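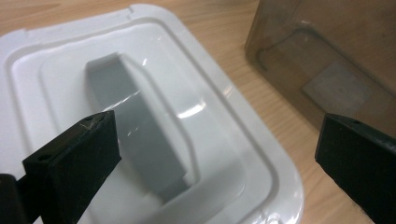 Speaker notes: Buying the Second Gripper Before You Understand the First
September session, 15 minutes plus questions

Opening

Start without the title slide. Let them look for a few seconds.

Say: my budget line for this is called "automation." It covers black fingers, plastic tubs and a table. The people who approve it were expecting something taller.

Say who we are in one breath. Jirholm, small shop, we pack parts kits. We have been planning for equipment for two budget years and have bought a modest amount of it. Don't apologize for the modest amount. Pause for the one person who laughs.

What we asked for the first time

The first request was one number with a lot of zeros and a paragraph from a brochure. It came back with a single word in the margin, and the word was "why."

Second request was split in three: the Grolum arm, the hand tools we use to record the task, and everything else. "Everything else" was the biggest of the three. Wait for the nodding. Anyone who has bought a machine will nod.

Read the list out flat, no comment: spare fingers, screws, inserts, trays, bins, table, lights, storage drives, shipping, the other shipping.

The quote that looked cheap

Matlala quoted us $2,172 for a starter set of hand-held grippers. Good price. I still think so. Then we added what it takes to use them all day, and the line came to around $4,000.

Do not make this a complaint about Matlala. They sent what they said they would send. We hadn't asked about spares, and they aren't mind readers.

Point to make: fingers are a consumable. Ours scuff. Put them in the supplies budget with the tape and the gloves, where they will be approved by someone who doesn't need a meeting.

Props and parts

Finance will ask about the toys. Have the answer ready. A Rubik's cube has flat sides and hard corners, you can buy another one at the drugstore, and it doesn't care if you drop it. Clear plastic is the more useful purchase. It throws glare all over the place, and so do half the bags and boxes on our real line. If the thing you plan to handle is shiny, budget for shiny on day one.

We started with matte gray bins. Everything looked wonderful. Then we moved to the real containers and I got to write a memo.
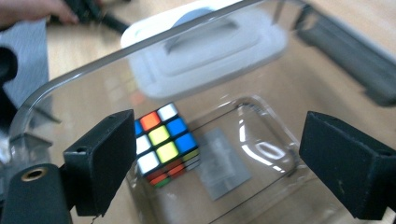
Hands and hours

This is the part I got most wrong, so slow down.

I planned for equipment. I did not plan for people standing at a table picking things up and putting them down again. We put in 32 hours of it for the first task, and I had budgeted for an afternoon. The hours came out of packing, and packing noticed.

Put labor on the same page as the hardware. If it sits on a different page, somebody will approve one page.

The Punard question

Someone will ask why we didn't buy the Punard cell, the one with the fence and the light tower. Answer: floor space, and we change kits too often. Also it wouldn't fit through the door. Lead with the first two.

If they push on payback, say we don't have a figure yet, and then stop talking. Last time I kept talking.

Handout

One page, our budget sheet with the prices blanked out. Copies are by the coffee. Tell them the row marked "misc." is the one to read first, and that it got its own column this year.

Questions until they need the room.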